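Our cell rules, version whatever we're on now

So I finally rewrote the rules sheet for our robot cell, and a couple of people from the Mitholm meetup asked me to post it. I said sure, then spent three evenings making it longer than it needed to be. Sorry in advance!

A little background. I share a workshop with Chaimae Alaoui, and we write arm programs for small manipulation jobs: pick something up, put it down, tap a drum with a stick, turn a puzzle cube the right way around. Our project is called Lema (it doesn't stand for anything, we just liked how it sounded). Chaimae came from a packaging line at Rendach, where there was a binder for everything, and I came from software, where the binder was a text file I never opened. You can guess which one of us started the rules.

The first version was 40 lines long and neither of us could recite more than five of them. The new one fits on a single page, and I can say most of it with a coffee in my hand. (Coffee stays off the cell table, by the way. Line one.)
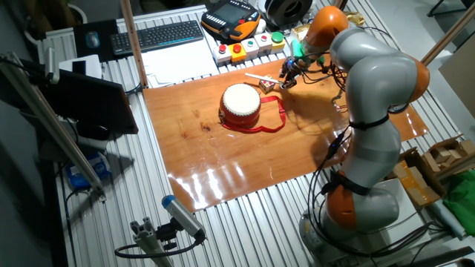 The biggest section is about stopping. Before the first motion of the day, whoever is running the arm presses every stop, one at a time, and checks on the pendant that the fault shows up. Then you clear it and do the next. It takes maybe two minutes and it's dull, and I skipped it all the time until Chaimae found a stop with a wire that had worked its way out of the terminal. I haven't skipped it since July.

Same section: the person running the arm says "moving" out loud before every start, even if the other one is standing right there and obviously knows. I felt silly for a week or so and then I stopped noticing. The other person answers. If there's no answer, there's no start.

Hands are the next one. Reaching in to straighten up a prop is the thing everybody does, us included, and our old rule said "avoid reaching in," which is a terrible rule. Avoid it how much? The new wording says the arm is stopped, the pendant is with the person reaching, and the speed goes back down to the slow setting before anything moves again. No exceptions for "I just need to nudge the cube a tiny bit." I wrote that line for myself. 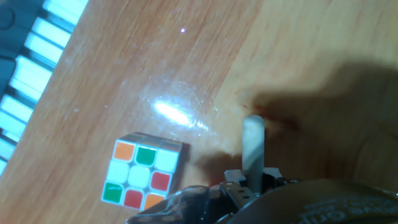 Do you need all this for a small object that weighs next to nothing?

The object hardly matters. The arm moves with the same reach and the same force whether it's going for a toy or a steel part, so we write the rules for the arm and let the props be whatever they are that week.

Then there's the boring stuff about the table, which I've come to love. Anything with a strap or a cord gets laid out by hand before a run, and you look at where the fingers will close before you let them close. Tall things get checked against the path at slow speed, all the way through, including the bit at the end where the arm goes home. We had a bad habit of watching the interesting part and then looking away on the return trip, and guess where we clipped a post. Cables get a look too: run the wrist joint through its full turn once, slowly, and watch that nothing pulls tight.
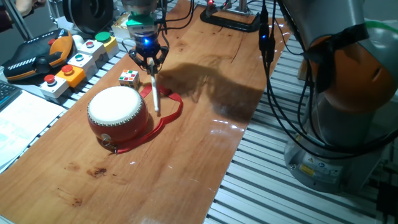

Logging was the part we argued over. Chaimae wanted a written note for every run and I wanted none, and we've done 2,851 runs on this setup, so you can see why I dug my heels in. Where we landed: the software logs every run by itself, and we write a note by hand only when somebody hit a stop or something touched something it shouldn't have. Time, who was running it, what the arm was doing, what we changed. At run 2,000 we sat down and read all the notes back to back, and half of them were the same problem (gripper closing before the approach had settled). We should have read them way sooner, so now it's once a month.

One more, borrowed from a friend at Adano: the sheet has a "last changed" line at the bottom with initials, and both of us have to sign it. If I want a rule gone I have to talk Chaimae into it first. So far I've lost every time, except on the one about closed shoes, which I got moved higher up the page.

I know there are proper standards for all of this, and if you're setting up a cell at work you should be reading those and doing a real risk assessment with someone who's trained for it. Our page sits on top of that. It's the stuff we forget at four in the afternoon.

If your shop has a rule we're missing, leave it in the comments, especially anything on handing over mid-job. Ours currently says "tell the other person what's loaded" and I think it needs a second sentence.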